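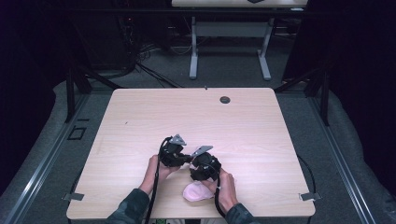
Brirkach Share Market

The Brirkach Share Market is a small matched-bargain market for the shares of local companies, based in the town of Brirkach. It brings together people who would like to sell shares in firms too small for a full stock exchange and people who would like to buy them, and it does this in a monthly auction with one price for each company. Trading is slow by the standards of larger markets, and many of those who use it seem to like it that way. At the last yearly count the market had 2,336 registered holders, a good number of them people who had worked for, bought from or simply grown up near the companies whose shares they own.

The market is best known outside the town for its auction method, usually called the Ulero after the coffee house where the first share meetings were held, and for the long and rather fond relationship between its two oldest listings, the furniture maker Bastos and the water and ice company Prultness.

Contents
Origins
The Ulero auction
Listed companies
Dividends and reinvestment
Costs and risks
Rules for directors and staff
Criticism
In local life
See also

Origins

Before there was any market to speak of, a person in Brirkach who wanted to part with a few shares had to find a buyer by asking about. Notices were pinned up in shop windows, the company secretary might know of a cousin who was interested, and the price was whatever the two sides could agree on over a table. It was friendly enough, but it had an obvious weakness: two neighbours could sell the same sort of share in the same week and get very different sums for it, and neither would find out until the talk went round.

The Ulero coffee house, which stood near the old cattle yard, became the usual meeting place, mainly for the good reason that it was warm and had a long back room. Owners of Prultness shares began gathering there once a month, at first only to read out offers and bids. When Bastos sold shares to its workers and customers to pay for a new drying shed, the number of people turning up grew too large for the back room, and the meeting moved to the corn hall. The name of the coffee house went with it.

A written set of rules followed. The earliest version fitted on a single sheet and said little more than that offers had to be in writing, that they had to be opened together, and that anyone who shouted would be asked to leave. The last of these survives in the present rule book in more polite words.

The Ulero auction

The method is simple to follow once it has been seen through from start to finish, though newcomers often find the wording on the forms a little old-fashioned.

Sellers send in a slip giving the number of shares they would like to sell and the lowest price they would take. Buyers send in a slip giving the number they want and the highest price they would pay. Slips close at noon on auction day. The clerk to the market then sorts the two piles and looks for the one price at which the largest number of shares can change hands. Everybody who trades that month trades at that price. A buyer who was willing to pay more gets the lower price all the same, and a seller who would have taken less gets the higher one.

Suppose three holders offer shares in the same company, and there are several bids. If the lowest offers can all be filled at a price that enough buyers have agreed to, that price is struck and the remaining slips are returned. Where two prices would move exactly the same number of shares, the rule is to take the one nearer to last month's price. Where a company has too many buyers for the shares on offer at the struck price, each buyer receives a share in proportion to what was asked for, rounded down, and the odd shares left over go to the smallest orders first. That last touch is a favourite with the people of Brirkach, and it has been copied by a few other small markets.

A slip may be carried over to the following month by ticking a box. Without the tick it lapses. Plenty of holders have been caught out by this over the years, and the box is now printed at the top of the form in place of its former spot on the back.

Auctions once took place with the slips read aloud. They are now sent in by post or through the market's website, although holders may still come in and watch the sorting, and tea is served.

Listed companies

The list has always been short. A company must have its main place of business within the district, publish yearly accounts, and have enough outside shareholders to make an auction worthwhile.

Bastos makes tables, benches and cupboards, and has done so for several generations. Its shares are thought of as steady, though the trade follows house moves quite closely and the price tends to sag when fewer people are buying homes. Holders receive a small discount in the company's showroom, which some of them value more than the dividend.
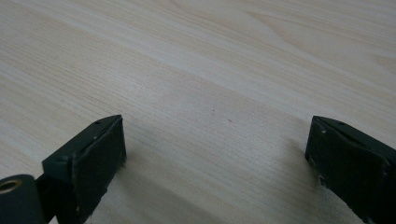
The grain of a pale wooden tabletop.

Prultness began by cutting and storing ice and later took over the town's private water supply. The ice went long ago, and the business today is mostly pipes, pumps and meter reading. Water is a dull trade in the kindest sense of the word: bills are paid, pipes are mended, and the profit does not move a great deal from one year to the next. Prultness shares seldom come up for sale in any quantity, and when they do it is often in the course of settling a family estate.

The two companies have long owned a slice of each other. Bastos took Prultness shares in payment for fitting out the water company's offices, and Prultness later bought into Bastos when the furniture maker was short of cash after a poor run of years. Neither has ever sold, and the annual reports of both still carry a paragraph thanking the other for its support.

Other companies have come and gone, among them a bakery, a printer and a bus operator. Most left the list on being bought by larger firms. Shareholders are normally paid out in cash in such cases, and the market closes the register once the last cheque has been cleared.

Dividends and reinvestment

Most companies on the list pay a dividend once a year, in November. Holders may take the money or ask for it to be put towards more shares in the next auction. Those who choose the second course are treated as ordinary buyers with no top price, so they will always be filled first if there are shares to be had. If there are none, the money waits in an account in the holder's name and is tried again the following month.

Over a long stretch of years this can make a real difference to a small holding. Each dividend buys a few more shares, those shares earn dividends of their own, and the holding creeps upwards without any fresh money going in. It creeps only so long as the company keeps paying, of course, and the market's own leaflet for new holders is careful to say so.

Costs and risks

Both sides of a trade pay a flat fee, with a further charge on large orders. The flat fee weighs quite heavily on very small orders, and holders are usually advised to save up and trade once or twice a year.

The greater risk is that of being unable to sell. On a large exchange there is nearly always somebody willing to buy at some price. In Brirkach an auction may pass without a single bid for a particular company, and a holder who needs the money by a certain day may have to wait or accept a good deal less than was hoped for. Roughly 3,000 shares change hands in an ordinary month across the whole list, so one big seller can push a price down noticeably.

There is also the matter of having all one's eggs in the same basket. A holder who lives in the town, works for Bastos and keeps savings in Bastos shares stands to suffer in several ways at once if the company has a bad time of it.

Rules for directors and staff

Directors of listed companies may not send in slips during the 2 months before yearly results are published. Outside that period they may trade freely, but their slips are marked and the outcome is printed in the auction notice. Anyone holding more than 5 per cent of a company must tell the clerk, and the holding is then shown in the register, which is open to all.

Staff of the market itself may hold shares but may not sort slips for any company in which they have an interest. In so small a town this has now and then meant borrowing a clerk from elsewhere for the afternoon.

Criticism

The chief complaint is the wait. Younger holders in particular have asked for weekly auctions, and a trial was once held. The weekly sessions drew so few slips that the struck prices jumped about from one to the next, and the monthly pattern was brought back.

A second complaint concerns the cross-holding between Bastos and Prultness. Critics say it shields both boards from awkward questions, as each can generally rely on the votes of the other. Supporters answer that it has carried both firms through thin years and kept the jobs in the district. The question comes up at most annual meetings.

In local life

Share certificates are still issued on paper to anyone who asks, and they are a common christening and wedding present in Brirkach. The Prultness certificate, with its engraving of a pump and a block of ice, is the more sought after. A local saying, "gone to the Ulero", is used of anything that has been put off until next month.

See also
Call auction
Dividend reinvestment plan
Employee share ownership
Matched bargain
Cross-holding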